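Tracing dropped grasps on soft cloth with a hand-held gripper

If your logs say "grasp OK" and the shirt is still on the bed, don't start by buying new pads. I've watched people do that twice. The log only knows that the fingers stopped closing. It has no idea what stopped them.

Our fault showed up in the Tevden folding set: 48 drops in 633 attempts, all marked as good grasps. The Milošević guide blames worn pads. Maybe, but ours were 8 days old.

1. Power down before your hands go near the linkages. The pivots pinch, and a software stop is a request, so pull the battery.

2. Cycle the fingers by hand and feel for play at each pivot pin. Compare left with right.

3. Close the fingers on nothing and write down the width reading. If it isn't zero, fix that first and ignore every grasp result you have so far.

4. Put the garment back on the surface where it failed. A bare bench will hide the problem.

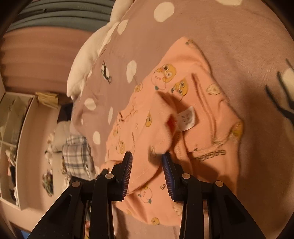
Lining up on a raised fold, pads open. Bedsheet underneath, care label to the right.

5. Close slowly on one fold and stop. Lift by hand-width steps and watch whether the sheet comes too. Fingers that have caught the sheet can report the same width as fingers holding a thick fold -- this was most of our trouble.

6. Repeat near a seam, then near the label. Log them separately.

Nataša Papadopoulos suggested raising the closing force. We tried it. Drops went down, but so did our confidence, as the extra force grabbed more sheet. I'd leave force alone until step 5 comes out clean.

Relabel the old runs by video before you train on them. We have 507 left to check.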